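Search tickets Go Advanced

Ticket: Spare finger pads and a third gripper — what do we order before October?
Queue: Equipment and budget
Status: Open
Opened 12 Jan 2020

Hi all, me again with the shopping question! I've got 52 pads on the draft order from Holmgren and I'd like somebody to talk me out of it (or into it) before I send the thing. We run 2 hand-held grippers at Stistlow and the pads are the only part I keep re-ordering, so buying the year's worth in one go looked sensible until I saw the postage.

What I've tried so far: asked Boseritz for a price on the same pads, and they only sell them as a full fingertip, which comes to nearly double. Asked Hovia whether their softer pad fits our tips. They think so but won't promise, so I've put two on the order to try first.

The job I'm budgeting for is the mixed box one, where everything goes in together and has to be picked out again — bottles, packets, cables, hair clips, the lot. Smooth plastic is what I want the pads for most.
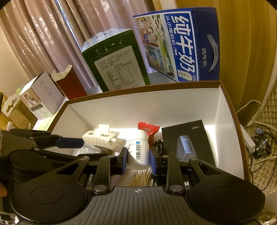 White bottle between the blue pads, second gripper reaching in from the left.

So if we're buying for that sort of work, I'd put pads first and the third gripper a long way second. Two in one box is already a squeeze with those wide bases, and I can't see three people getting their elbows round it. I'd sooner have a complete spare on the shelf than a third one in use, if the money stretches.

Update, same day: Holmgren came back and will split the pads into two deliveries for one lot of postage, which is lovely of them! Still waiting on a price for the spare. Their order form looks like it was drawn up in 1993 and won't take a delivery address longer than one line, so I've emailed ours separately.

Leaving this open until the Hovia pads turn up. If you want anything else added to the order, stick it in a comment and I'll tot it up.

3 comments 0 shares

Related tickets
Hovia soft pad, fit check
Boseritz quote: full fingertips
Stistlow shelf space for spares
Postage on small orders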